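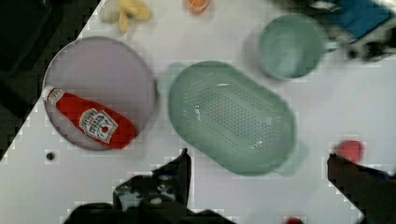 The wrist camera's view, with the green colander between the gripper fingers. Photo: Pernar

Friday, May 20, 2022
By Harriet Pruitt

I spent a good part of this week at the Pernar lab in Brodatholm, watching a robot arm deal with a toy kitchen, and I had a much better time than I expected to! The group has a new result out on teaching robots from a small pile of human demonstrations, and Khoa Thái was nice enough to let me sit in a corner with a coffee and ask questions.

The method is called Idow. The short version (Khoa gave me the long one too, with a marker and a whiteboard) goes like this. A person steers the arm through a job, such as putting the ketchup on the plate or moving the mug over by the toaster oven. The robot records what its cameras see and how its joints move. Normally you'd want piles and piles of these recordings. Idow was trained on 142 of them, and that covers all 6 jobs in the study.

What's new is how it uses the two camera views. The camera at the wrist gets lovely close detail, but the fingers are always in the way and it loses track of anything that slides out to the side. The one looking down from above sees nearly the whole table but is fuzzy on the fine stuff, like exactly where a rim is. Most systems feed both in all the time and hope for the best. Idow learns when to listen to which – far away it leans on the overhead view, and as the fingers close in it hands over to the wrist.

"We tried switching at a fixed distance first, and it was terrible," Khoa told me. "The right moment for a mug is way too late for a colander."
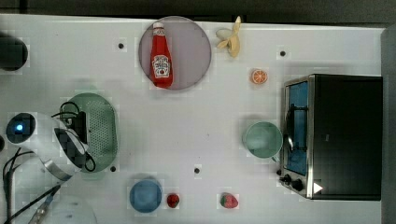 From overhead: the arm reaches over the colander, with the mug beside the oven door. Photo: Pernar

I'd have guessed that the colander was the easy one, what with it being so big. Wrong! It's wide, the sides slope and the rim is the only good thing to grab, so being a little off means the fingers slip or push the whole thing across the table. Noemi Pettigrew, who ran most of the trials, says it was the job she dreaded, and also the one where Idow improved the most over the group's older method. Failed grasps on it dropped by half. The strawberries hardly changed at all, and the paper says so plainly, which I liked.

A few caveats. All of the testing was done on one table with one arm, and the lighting stayed the same. Noemi did swap the layout between runs, but the robot never had to cope with an item it hadn't met in training. Rodrigo Prieto, who works on grasping and wasn't part of the project, read the paper for me and called the handover idea "simple enough that I'm a bit annoyed." He'd like to see it on real dishes in a real sink before getting excited, and he wonders what happens when someone bumps the overhead camera. Fair question – Khoa says they haven't tried that yet.

The training code is up on the Pernar site now, and the recordings should follow once the last 3 jobs have been relabeled. Next on the list is opening the toaster oven door, which none of the current jobs include. I've asked to come back for that one.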